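Search this site
Search

Shopping for a humanoid: the grape crate gallery

Dec 24, 2021

So we have a budget line for a robot now! A real one, with a code and everything, and I've spent most of my free evenings since August reading spec sheets with a bowl of cereal on my lap. We're a produce packing outfit (Somumbridge, for anyone who landed here from a search) and the plan is to get one humanoid for the display and gift crate side – the fiddly, low-volume stuff where a big fixed line makes no sense for us.

I keep getting asked what we're pricing and why it costs what it costs, and I'm much better at talking over pictures, so I put up a small gallery. Grapes, wooden crates, lots of greenery. My shopping notes are underneath in each case.

Arms, legs and the floor
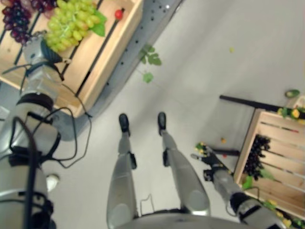
One silver arm at each crate, and a hand resting on the edge of the one with the green grapes. What I stare at is the cables looping off the left arm. I've added a line to our sheet for cable sleeves and spare cables, and I'd tell anyone to ask for that price up front and in writing. And look at the floor! Leaf bits and little scraps down by the feet. If you're planning for a legged machine anywhere near produce, budget for sweeping. I put in 20 minutes a shift and Lilla Pálfi, who does our numbers, bumped it to 40 without even looking up from her screen. She's probably right, she usually is.

Hands, covers and fingertips

Okay, hands. I had the hands down as part of the robot, one price, done. Then the Feneo quote came in with hands as a separate item, and the Eren quote had them included but with the covers extra, so comparing the two took me an entire afternoon and a lot of muttering. Ask every seller for the same breakdown: arm, hand, cover, fingertips, spares.
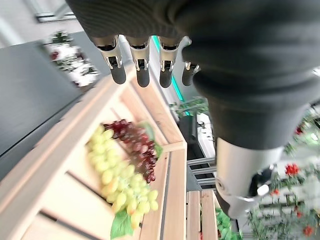
I'm putting the knit covers and the rubber fingertips under consumables, same as gloves and tape. They touch everything, so I'm assuming they'll wear, and I want a drawer full of them on day one. My draft has $2987 for the first year of hand spares, and that includes a second set of covers so one can be in the wash. Is that too much? Too little? I really don't know yet, and if you run something like this I would love to hear your figure.

The other thing I'd plan for is practice fruit. Artificial grapes cost a bit at the start but they don't get squashed into the slats, and you can put the same bunch back in the same crate all week long while you're testing. Real fruit can come later, once the grip settings are sorted out. I've got a small amount set aside for each, plus a few extra crates.

Next up is the Punport visit, where I get to ask all my annoying questions about service contracts in person – response times, who pays for shipping, whether a loaner is possible in our busy months. I've got two pages of them already and I'll post the answers when I'm back.

2 comments

packhouse_jo
Sleeves, yes! We left those out of our first budget and had to go back and ask for more money. Also check whether the warranty covers the fingers or stops at the wrist.

Tomatoguy
Can you share the breakdown sheet? My boss wants one price per robot and I need something to wave at him.

Share this
Leave a comment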